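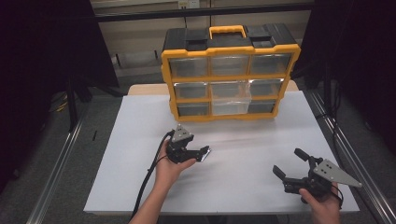 Malsha Ranasinghe asked whether the small hardware could go by thread size this time, with lengths mixed inside a drawer, and she would like the M3 near the top where she can see it without bending down.

Posted in: Workshop log / Storage and benches

15 February 2020

Going with Malsha's version for now. The old way (by project) meant the same M3 screws lived in three boxes, and the Madari box always ran out first. One size per drawer, washers and nuts of that size in the same drawer in small zip bags. If the bags turn out to be a pain I'll split them later.

The organizer is the yellow and black one with the carrying handle, clear fronts. I want it standing on the white board on the bench, set in from the front edge so there's room to tip a drawer out and sort on the board. White is good for this, dropped screws show up.

Plan, top row first: M2 and M2.5 left, M3 middle, M4 right. Middle row for M5, M6 and standoffs. Bottom row for the heavy or awkward stuff: springs, set screws, crimp terminals. M8 stays in the tin, it's too long for these drawers anyway.
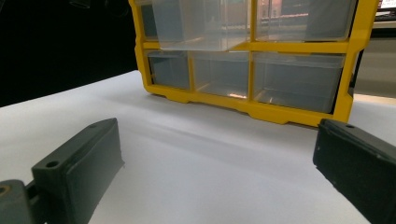

Labels go on the yellow dividers, not on the drawer fronts. Kasun labeled the fronts on the last cabinet and then drawers got swapped around, so the label said one thing and the slot another. Tape and marker first, printed ones in April if the layout holds.

Check when filling:
- drawers pushed all the way home before anyone picks it up by the handle
- washers in last, they find every gap
- nothing loose from the floor sweepings. Bin it.

The order from Fasdale has a bag of 300 M3x8 in it and that won't all fit. Put in a couple of handfuls, the remainder goes on the shelf with the drawer name written on the bag. Same for the crimp terminals, part 321 on the Fasdale sheet.

Olanrewaju wants a drawer for fuses. No space in this layout – could go where the springs are, nobody has used a spring since Gendadix. Ask Siyabonga before moving them.

Still to find: the small funnel, more zip bags

We use cookies to remember your settings. OK / Manage

Questions about this log: ask at the workshop desk. Back to top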